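Home News Projects People Contact

Filed under: Robots & Learning

I popped over to Prakden's Istham workshop to see how they're getting on with Guerra, their tidying-up hand, and it was sofa day! The team wants 214 examples of the hand working over soft furniture before April, and they've got 38 so far.
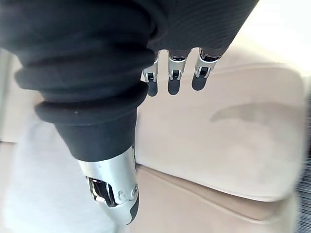

Alby Bright

Beige cushion, grubby smudge and all, with the black-tipped fingers hanging over it. Warrick Te Moana runs the sessions (30 minutes each, then a tea break) and he's keen to get on to armchairs next.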